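Call for Participants: Do Household Tidying Methods Work?

Flivwood Home Habits Study
Posted 04/02/2022

We are looking for 82 adults who own too much stuff, or who have been told they do, to take part in an 18-week study of tidying advice.

You have probably read some of this advice. Keep one item in, one item out. Empty every drawer onto the bed. Put a label on the shelf and the shelf will stay neat. There are books, courses, apps and paid coaches for all of it, and most of them come with a story about a woman whose life changed once she dealt with the hall closet. We would like to see something better than a story. When we went looking for it, we found surveys of people who had just finished a course, asked by the people who sold it to them. We found before-and-after photos with no word on what the place looked like in May of the following year.

So we are running our own study, and we don't have a favorite. If a method helps, we will say so. If doing nothing works as well as a method that costs $260, we will say that too.

Who we are

Flivwood is a small research office. The study is led by Asabe Eze, with Eero Ikonen handling the data and Tarun Shakya handling everything to do with participants. We don't sell storage boxes, courses or coaching, and we have turned down two offers from companies that do. The money comes from the Nwankwo fund, which sees the results when everyone else does.

What you would be asked to do

You will be placed by lottery in one of four groups. You can't pick your group and you can't swap later, so please don't sign up if there is one you would refuse.

Group A follows a "sort by type" method from a printed booklet.
Group B follows a "ten minutes a day" method using the Clerkico timer app.
Group C gets three home visits from a paid organizer.
Group D gets nothing except the same questionnaires as the others. If you land in Group D you will be offered the booklet at the end, for whatever it turns out to be worth.

Everyone fills in a short form once a week. It asks how long you spent looking for lost things, what you bought, what you got rid of and how you feel about the state of your home. It takes less than ten minutes. Some weeks it will feel pointless. Please fill it in then as well. Studies like this one tend to lose the people for whom the method failed, and then report that everyone who stayed was pleased.

You will also have two home visits from a member of our staff, one at the start and one at the end. The visitor won't know which group you are in, so please don't tell them. They will score three rooms that you choose at the start. Do not clean up for the first visit. We know you will want to.

Who can take part

You need to be 18 or older, live within an hour's drive of our office and expect to stay at the same address for the whole study. Renters are welcome. So are people with kids, dogs, roommates or a garage that no longer holds a car. Only one person per household, please.

You can't take part if you work for a company that sells storage or organizing services, or if you have paid for a tidying course in the past year. If your home is so full that it worries you or makes it hard to move around safely, please talk to your doctor or a local support service. We are not trained to help with that and we won't pretend that a booklet would.

What you get

$627 if you finish, paid in three parts. The first part comes after the first home visit, the second at the halfway point and the last after the final visit. If you drop out, you keep what you have been paid. If you drop out and tell us why, we will be grateful, since that is useful to us.

We make no promise that your home will be tidier. Nor do we promise less stress, better sleep or a happier marriage. We have seen all three claimed on the back of one paperback.
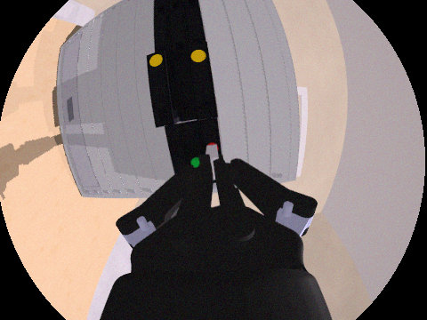
Black gripper and large gray object. Computer-rendered view.

What happens to your information

Your forms are stored under a number and your name is kept in a separate file. Room scores are stored the same way. Nobody outside the three of us sees your address apart from the visitor and, in Group C, the organizer. We won't publish anything about your home that could point to you. Names and addresses are deleted once the last payment has cleared.

The plan for how we will read the results has already been written and lodged with Aminu Yusuf at Hadenov, who has no part in the study. We can't change it after the forms come in without him noticing. Anyone who wants a copy can have one, and we would be glad if more people asked.

How to sign up

Call or write to Tarun Shakya at the Flivwood office and ask for the Home Habits sign-up sheet. Tell us what kind of home you live in, how many people share it and which tidying methods you have tried before, if any. "I read half the book" is a fine answer.

We will call you back for a short chat before you agree to anything. Ask hard questions. If you have a complaint about how the study is run, Bello Idahosa takes those, and he does not report to Asabe.

Places will be filled by lottery from everyone who qualifies, so there is no advantage in being first.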